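From: Pushpa Rathore
To: Stornero Wetlands partners list
Subject: Re: Spring school visits and the ranger training budget

Dear colleagues,

Thank you to those who sent comments on the May program. Damian's question is quoted here so that everyone has the same text.

> Damian Eder wrote:
> The draft lists 19 village schools for the crane and otter lessons,
> but the budget table covers bus travel for only part of them. Could
> the office confirm which schools are funded, and whether the ranger
> course at Skondel is paid from the same line?

All 19 schools are funded. The table omitted the Gralmont district, where transportation is paid under a separate agreement. Enrollment stands at 708 students, and each class will spend one morning at the marsh with a ranger.

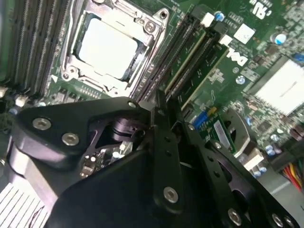

The Skondel course has its own budget line of 3,000 euros. It covers lodging and meals for the trainee rangers, but not field equipment. Requests for binoculars or waders should go to Mirjam Plattner before the end of the month.

Landowners along the east bank have asked that groups stay on the marked path while the cranes are nesting. Please brief teachers accordingly. The walk from the parking area takes 45 minutes with younger children.

A corrected table will be sent to this list.

Sincerely,
Pushpa Rathore
Education Office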